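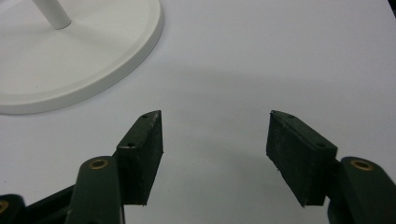
Plevska Home Services: notes on the care of white tables and pedestal bases. This thread is for residents of our furnished apartments and for the staff who prepare them between stays. 1/18

White matte surfaces are now standard in our units. They brighten small rooms and they match most furniture. They also show dust, crumbs and pen marks sooner than the wood tables they replaced, and residents have asked us how they should be looked after. 2/18

Daily care is simple. Wipe the tabletop with a soft cloth dampened with plain water, then dry it with a second cloth. Work from the far edge toward yourself. Most marks need nothing more. 3/18

For food stains, add a few drops of dish soap to a bowl of warm water. Apply with the cloth, wait one minute, and wipe again with clean water. Soap left on a matte finish dries to a film that looks gray in daylight and is often mistaken for wear. 4/18

Please do not use scouring powder, steel wool, or the green side of a kitchen sponge. A matte finish that has been rubbed hard turns shiny in patches, and the shine cannot be removed. Our maintenance office replaced several tops last year for this reason alone. 5/18

Melamine foam, sold as an "eraser" sponge, may be used on a single stubborn mark. Use light pressure and stop after a few strokes. It should not be used over a whole table. 6/18

Ballpoint ink: dab with rubbing alcohol on a cotton pad and lift straight up. Wiping sideways spreads the ink. Rinse the spot with water afterward and dry it. Test first on the underside of the table. 7/18

Many residents keep something with a round base and an upright pole on their table: a lamp, a mirror, a paper towel stand, a small display stand. These pieces collect more dirt than the table does, and they are the part most often missed at checkout inspections. 8/18

The usual trouble spots on a round base are the groove just inside a raised rim, the joint where the pole meets the base, and the line where the base sits on the table. Staff should check all three before signing the room sheet. 9/18

For the groove, wrap a damp cloth around one fingertip and follow the rim around in a single pass. For crumbs and specks that stay behind, use a dry, soft toothbrush. The supply closets on each floor now carry Mevico brushes, which have bristles soft enough for painted surfaces. 10/18

For the joint, use a cotton swab, barely damp. A dark line at the foot of a pole may be dirt, or it may be a gap or a shadow. Clean it once. If the line remains, leave it alone and do not pick at it with a blade or a fingernail. 11/18

If the piece is electric, unplug it first and let it cool. Never stand the base in water or run it under the tap. Moisture may enter through the underside, where it cannot be seen and is slow to dry. 12/18

Lift the piece to clean beneath it. Hold it by the base with both hands — not by the pole — and set it down flat. Dragging a base across a matte top leaves fine gray lines, particularly if a grain of sand or sugar is caught underneath. 13/18

Felt pads reduce this problem considerably. Ask the front desk at the Avram Street building for a sheet of 3. Clean the underside with a dry cloth, press the pads on evenly spaced, and leave the piece resting on its side on a towel overnight so the adhesive can set. 14/18

On color: two white items will seldom match. A creamy white base on a cooler white table is not a sign of yellowing, and staff should not try to bleach one to match the other. Bleach is not approved for any furniture in our units. If you believe a piece has truly changed color, compare it with its own underside. 15/18

A note on sunlight. Pieces left in one position near a window for many months can leave a paler or darker ring on the tabletop. We ask residents to shift lamps and stands a few inches at the start of each season. January is a convenient time, when holiday items are being put away. 16/18

Room preparation staff: the order of work for a table is unchanged. Clear it completely, dust the standing pieces, wash the top, dry it, then return each piece to its place. Dusting after washing means washing twice. A full table should take no longer than the time allowed on the room sheet, and staff who find it takes longer are asked to tell their supervisor so the sheet can be corrected. 17/18

Residents who find scratches, loose poles or wobbling bases may report them at the front desk or by calling extension 453. Please give the room number and say whether the piece came with the unit. Repairs to our own furniture are made at no charge. 18/18

Addition, following replies: several residents of the Bikau building asked whether furniture polish is suitable. It is not. Polish is made for glossy or oiled wood and leaves a greasy layer on matte white, to which dust then sticks. If polish has already been applied, two washes with dish soap and warm water will normally remove it.

A second addition: disinfecting wipes may be used during cold season. Follow them with a damp cloth once the contact time printed on the package has passed. The residue left by the wipes can become sticky, especially along a raised rim where liquid gathers.

The printed version of these notes is one page, and 200 copies have been sent to the front desks. Large-print copies may be requested at the same place. Staff should discard the earlier sheet, which recommended vinegar. We no longer advise vinegar on any white surface in our units.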